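About Nollitance

Hi, and thanks for stopping by! I started Nollitance as a newsletter for people who own a few shares and would like to understand them a little better. I write about companies that grow by buying other companies — what they paid, how they paid for it, and what's left for shareholders afterward.

The first issue was on Torkum and went to 167 readers, most of whom I'd pestered into signing up. I've now covered 358 earnings reports and I still read every one with a pencil.

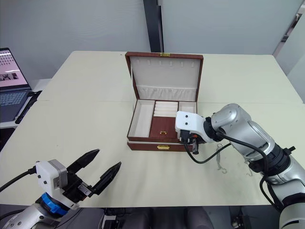 Open jewelry box with ring rolls and a lined lid

What you get: two emails a month, plus a longer piece each November when I go back over my calls (I was badly wrong on Bradano, and that one is still up if you'd like a laugh). Langat gets its own page now, as you all kept asking about its debt.

I don't take money from any company I cover. Subscriptions pay the bills, and more than 200 of you have been renewing every year — thank you!
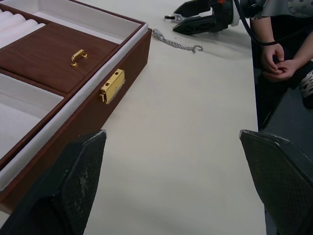 The brown box and its small tray with a gold handle

Nothing on this site is personal advice, so please talk to someone licensed before you buy or sell. Questions and corrections go through the contact form. I answer most of them myself, usually at night.

Page last updated 24 Oct 2020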